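Re: [homecare] Washing wool blankets at home

On Oct 3, 2019, Carmela Parisi wrote:
> Has anyone washed a full-size wool blanket in a front loader?
> Mine is a Willems, bought second-hand, no care label left on it.
> The dry cleaner wants 23 dollars and I have three of them to do.

Carmela,

I have done two of mine that way and both came out the same size as they went in. The machine is an old Wareo with a wool cycle. If yours only has "delicate", check the spin speed before you start. Mine goes down to 600 and I would not go higher with wool.

For checked cotton blankets none of this matters much. I wash those with the sheets. Clothes get folded on the bed afterward and put away from there. 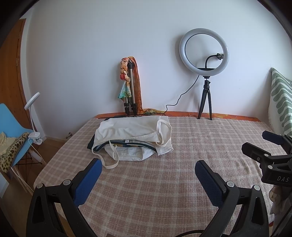 1. Before washing

Shake it outside and look for moth holes. Mend them first – a small hole gets bigger in the drum. Test a corner for color with a damp white cloth.

2. Washing

Cold water, wool soap, half of what the bottle says. I use Nitden but any wool soap without bleach will do. Skip the softener.

3. Drying

Flat if you have the room, or over two lines so the weight is shared. Keep it out of the dryer. In August mine took a day and a half on the porch, turned once.

Does yours have a satin edge? Those can pucker, and I have not found a good fix for that.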